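Robótica Aplicada II – Apontamentos da aula 9
Falhas em células de dois braços: colisão entre garras e perda de referência
Docente: Þórarinn Kárason
Laboratório: Bjarke Steinarsdóttir

Antes da aula: ler o capítulo do manual Nudari sobre zonas partilhadas e trazer o registo de eventos impresso (quem trouxer no portátil também pode, mas no papel sublinha-se melhor!).

1. O caso

Esta é a minha aula preferida do semestre, porque partimos de uma avaria a sério. O exercício era simples de enunciar: o braço A pega numa peça pequena, o braço B deposita-a num cesto, e repete-se o ciclo. Na célula Hafstein o programa correu bem durante 200 ciclos. Depois, numa aproximação ao cesto, o braço A entrou na zona partilhada antes de o braço B a ter libertado. As duas garras tocaram-se de lado, o controlador Dranine parou por excesso de corrente e o braço A ficou com um desvio de 12 mm na referência da ferramenta.

Ninguém se magoou e não se partiu nada. O mais interessante veio depois do rearme: o sistema aceitou o reinício sem pedir nova verificação da referência, e o braço A continuou a trabalhar convencido de que estava no sítio certo. Falhou 9 pegas seguidas até alguém carregar no botão de paragem.

2. A zona partilhada

Chamamos zona partilhada ao volume onde qualquer das duas garras pode entrar. O erro clássico é calculá-la só com a geometria dos dedos. Uma garra tem módulo de sensor, bloco do punho, guia linear e, sobretudo, cabos. Os cabos fazem laços, os laços mexem-se com o punho, e nenhum modelo CAD que eu conheça os desenha como eles são! Quando definirem o volume de exclusão, façam-no com o braço na pose mais desfavorável e acrescentem folga para a cablagem.
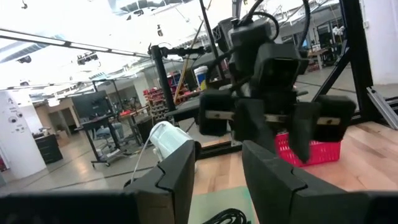

Figura 1. A garra do outro braço junto ao cesto vermelho, vista a partir do punho. Reparem nos laços de cabo em torno do módulo do sensor.

Olhem para a figura e pensem no espaço que sobra para o segundo braço. O dedo mais comprido desce na direção do cesto, portanto a altura segura de passagem mede-se a partir da ponta desse dedo. No programa original a altura tinha sido medida a partir da guia. Foi um engano de uma linha, e é o tipo de engano que passa em todos os testes feitos com um braço de cada vez.

Regra para o relatório: indicar sempre o ponto de medição ao lado do valor. Uma cota sem origem conta como erro.

3. O sinal de libertação

O braço B enviava «zona livre» no início do movimento de recuo. Com a velocidade reduzida dos ensaios isso funcionava, pois o braço A também chegava devagar. À velocidade de produção, o intervalo entre o sinal e a saída efetiva deixou de chegar. O sinal tem de ser emitido quando a posição medida está fora do volume – a posição medida, não a comandada.

Exercício 3.1. Desenhar o diagrama temporal dos dois braços com o sinal no início e no fim do recuo. Marcar o intervalo de sobreposição em cada caso.
Exercício 3.2. O que acontece se o sinal se perder? Propor um tempo limite e justificar o estado em que cada braço deve ficar.

4. Perda de referência e verificação visual

Depois de um contacto, a primeira pergunta é se o ponto central da ferramenta continua onde julgamos. A câmara do punho ajuda imenso, com uma condição: imagem nítida. Uma imagem com arrastamento serve para perceber o que está à frente da garra, mas não serve para medir um desvio pequeno. As arestas alargam-se e o detetor escolhe uma delas quase ao acaso.

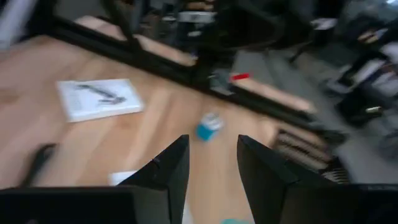 Figura 2. Imagem do punho com arrastamento. O pequeno objeto azul e branco distingue-se entre os dedos, mas as arestas não permitem medição fiável.

Procedimento de verificação a usar na prática:
Parar o braço e esperar que a vibração termine.
Recolher 10 imagens na mesma pose.
Rejeitar as que não passem o critério de nitidez (variância do laplaciano, aula de março).
Comparar a posição da aresta de referência com a da calibração.
Se o desvio exceder a tolerância, recalibrar antes de qualquer movimento automático.

A pergunta que recebo sempre: e se todas as imagens forem rejeitadas? Então o sistema fica parado e chama o operador. Nunca se baixa o critério para deixar o ciclo andar.

5. Para entregar

Análise da avaria em duas páginas, com árvore de falhas. Os registos estão na pasta Dorkcombe do servidor da disciplina. Há uma entrada nos registos que contradiz a cronologia da secção 1, e estou curiosíssimo para ver quem a encontra! Dúvidas sobre o acesso à célula: falar com a Bjarke antes de ligar os acionamentos.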